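Flovbridge brings two-arm handling cell to Brunton drinks sampling site

Home | Newsroom | Press releases

Brunton, Tuesday. Flovbridge, the handling equipment maker, has started work with drinks tester Prolitz on a two-arm cell for the Brunton sampling room. The cell takes over the placing and sorting of cans and cups ahead of tasting and shelf-life checks. Staff keep all tasting, labelling and sign-off.

The Brunton site handles up to 3000 containers a week. Until now each one has been lifted, turned and set down by hand, mostly by the early shift. Under the new arrangement the shift is split into two duties: one person loads and clears the cell, and the other works at the records desk. The two swap at the mid-shift break. No posts are being removed, and pay grades are unchanged.

Training takes place on site during paid hours. It covers safe entry to the cell, stopping and restarting a run, and recording a dropped or dented container. Operators can stop both arms from either side of the bench. A stopped run does not restart until an operator confirms it at the panel.

The arms are controlled by Dranemix, the Flovbridge motion software. Dranemix holds 303 stored grip routines, of which 79 have been released for use at Brunton. The remainder stay locked until they have been checked against the containers in use there. Grip force is set per container type, with separate limits for metal cans and plastic cups.

The two arms carry different end tools. The left has a jointed, multi-fingered hand on a green 3D-printed mount, used for upright items such as slim cans. The right has a gripper. Both work over a foam mat made of interlocking tiles, which can be lifted and replaced singly.

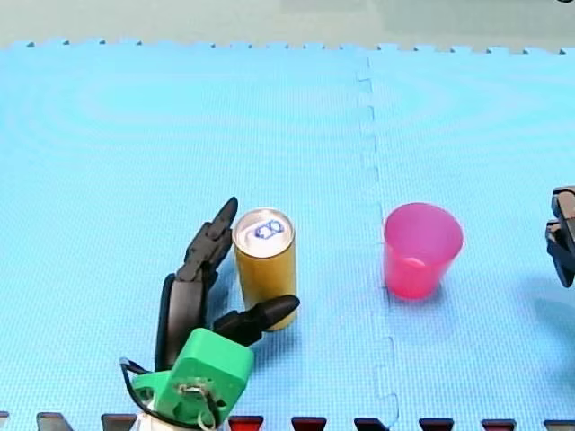
Availability

The cell is supplied as a complete bench unit, with installation and operator training included. Orders for further sites open in April. Existing Flovbridge customers can add the Dranemix container routines to cells already in service, subject to a site survey.

Technical notes

Maximum operating sound level at the bench: 85 dB
Stored grip routines: 303
Routines released at Brunton: 79

Media enquiries: Flovbridge press office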